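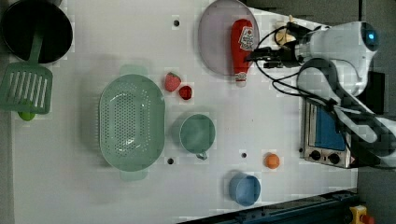
The kitchen table at the Vernach open day, with the arm over the ketchup bottle.

We took the early train to Grondley in July and reached the Vernach hall well before 2, which left us plenty of time for a cup of tea and a good long look at the robots. I had expected welding and sparks, I suppose, and instead I fell completely for a white arm at a table laid with a frying pan, a green colander, a strawberry and a little toaster oven - such a homely collection!

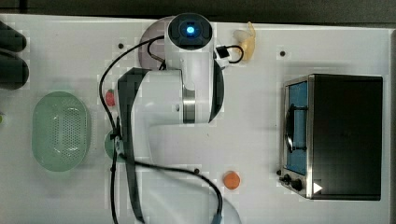 My daughter would want one by teatime, a woman beside me remarked, but she'd sooner it learned to do the washing-up first. I rather agreed with her, and we stayed chatting by the table until the hall closed.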